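The quiet joy of a small wardrobe

Every December, when the heavy coats come down from the loft, I lay everything I own on the bed and fall in love with getting dressed all over again. I know how that sounds! But there is something wonderful about seeing all your clothes in one place: the jumper you forgot, the shirt you wore to death in spring, the trousers that fitted a different you.

I came to this through Eylül Oral, who runs a mending and sorting workshop called Memen above a bakery. The first time I went, I carried two bulging bags up the stairs and was sure I would carry both of them home again. I left with one, and with a green corduroy skirt that had been sitting unworn for years because of a broken zip. She fixed it while I drank my tea.
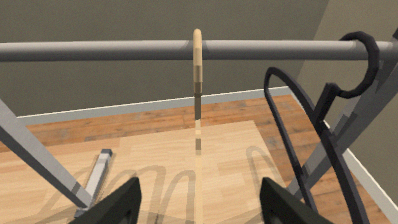 One light hanger, one dark, on a plain grey rail.

Her method is simple enough to try tonight. Take everything out, and I do mean everything, including the things in the wash basket. Put back only what you have worn since last winter. Whatever is left goes into a second pile, and you try each piece on with shoes, in daylight, in front of a proper mirror. Trying things on over pyjamas at 11pm is cheating (I have done it, and I kept a very bad waistcoat as a result).

Alper Bozkurt, a regular at the workshop, once wrote down every single item he owned and reached 244, socks included. He is now down to 43, and he dresses better than anyone I know. He has four shirts, all of them in colours that suit him, and a beautiful brown wool coat that he bought second-hand from Kılıçarslan, the little shop by the station. He had the lining replaced there too, in a mad orange silk that flashes when he runs for the bus.

You don't need to go that far. I certainly haven't, and I can't see myself giving up my scarves for anybody. What I have done is stop buying things to go with other things. That one habit has freed up an astonishing amount of space, and a fair bit of money as well, most of which has gone on having clothes altered properly.
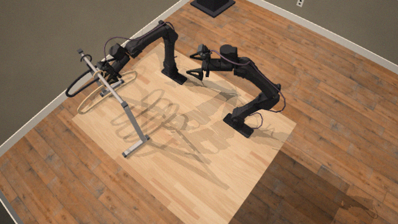
Pale boards laid over a darker plank floor.

Alterations are the great secret pleasure of all this. Necati Avcı has been taking in waists and letting down hems for most of his life, and he talks about seams the way other people talk about football. Take him a jacket that is nearly right and he will pinch the shoulders, hum a bit, and tell you exactly what it could become. He also tells you when to give up, and I've learned to listen. A coat that is too narrow across the back can't be saved by anyone.

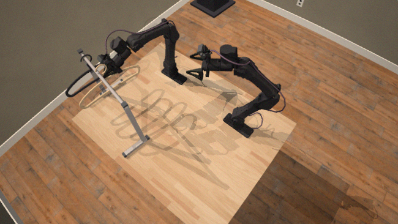 Where you keep the clothes matters nearly as much as which ones you keep. I had a deep, dark cupboard for years and wore the same six things from the front of it. Now I have an open stand, a silver metal pole like the one here, and I see the lot as soon as I wake up. Blagoje Dimitriou, who builds wardrobes under the name Ondier, would rather I had doors, on account of the dust and the sunlight, and he has a point about my navy dress, which has faded along one sleeve. We have settled on a cotton sheet thrown over the rail in summer. Knitwear stays folded on a shelf, heavy pieces at the bottom, with a bit of cedar tucked in between. Do give your best jumper a shelf to itself if you can spare one. Mine is mustard yellow, darned at both elbows, and I'm wearing it as I write this.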